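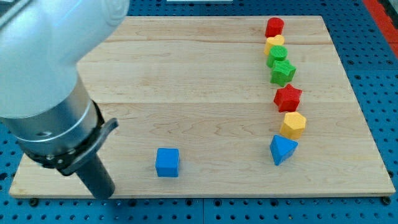
Tuva said the blue one should stand alone, and that anyone who put it back in the line did not understand the game.

Mingxuan did not answer her at once. He was sitting with his tea and looking at the blocks, as he looked at them every evening since his aunt sent them from Dremudness. She had written only one sentence with them: put them how your family stands. He was a grown man and he found it a little foolish, but he had done it.

"It is my brother," he said at last. "He was always close to us. He should be near the hearts and the stars."

"There is only one heart," said Tuva.

"Near the heart, then."

She took off her coat and sat down across from him. In August his brother had gone to work in Cidska, 740 kilometers away, and after this he had called two times. Both times he talked about the weather and the price of bread. Mingxuan had told her the calls were good. She had washed the dishes while he told it, and she did not turn around.

"The red star is you," she said. "You always stand a little to the side, so people can pass."

"And the yellow heart?"

"Your mother. She hides behind somebody and she sees everything."

He laughed, and then he was quiet again. Outside the bus to Su went by and the window glass shook in its old wood. He put out his hand to the cube and held it over the board for a while, and Tuva watched the hand and said nothing.

Then he reached past it for the telephone. It rang for a long time in Cidska. When his brother picked up, he sounded as if he had been sleeping.

"Did you eat?" Mingxuan asked him.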